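**FOR RELEASE WEDNESDAY**

Trelholm Books to publish new history of the Pastier river station

The story of a whaling station that lasted two winters, fed half a coast and then vanished from the map is told in full for the first time in *The Pastier Winters*, out in February from Trelholm.

The station was set up at the mouth of the Pastier by a small company of sealers, ships' carpenters and runaway apprentices. They had a lease for 10 years. They stayed for two. What went on in between has mostly been handed down as pub talk: a feud over a boat, a store burnt down at night, a cook who walked inland and turned up months later at a sheep run with a new name.

The book goes back to the papers. Station accounts, letters home, a ship's log with a third of its pages missing, and the depositions taken when the company finally went to law over who owned the try-pots. Much of this has sat in private hands and has never been printed.

It also looks hard at the people who were there first. The sealers' own letters show how much they leaned on local families for food, water and safe landing places, and how poorly they paid for it. Two chapters on this. Extracts were read by descendants before the text was settled and their corrections are in, some of them as footnotes, some as full pages.

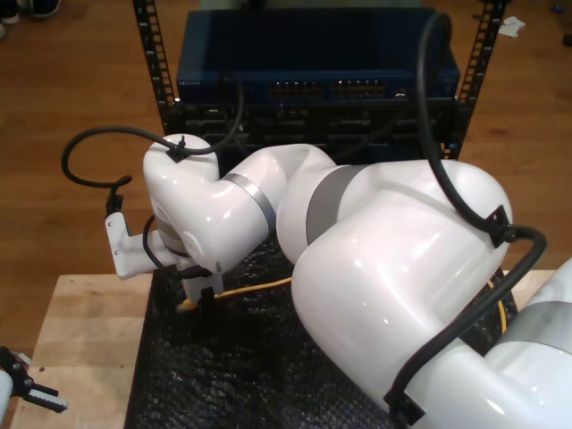 ## What's in it

- Full text of the Janevski log, the only day-by-day record of the second winter
- 10 maps, redrawn from the survey sheets
- Six letters from the station, printed complete with thier spelling left alone
- A list of every known name at the Pastier, with ships and dates where we have them
- Notes on what can still be seen on the ground (not a lot. The slipway, at low tide)

## The Janevski log

Kept by the brig's mate. Blunt, bad-tempered, very good on weather. It passed through a chandler's shop and a farmhouse before reaching the Zarkden Library, where it was catalogued for years under the wrong ship. Readers can now see it by appointment. Ask at the desk, bring pencil only.

## Talk and launch

Launch is at the Zarkden Library, Wednesday evening, doors 6pm. Free, but please book, the reading room is small. Short talk, then questions, then the log itself will be out on on view under glass.

## For editors

Review copies: paperback or PDF, say which. Extracts up to one chapter by agreement, maps seperately. The cover and two of the maps are cleared for press use.

Contact the Trelholm press desk. Phones manned mornings only this week, email is quicker.

ENDS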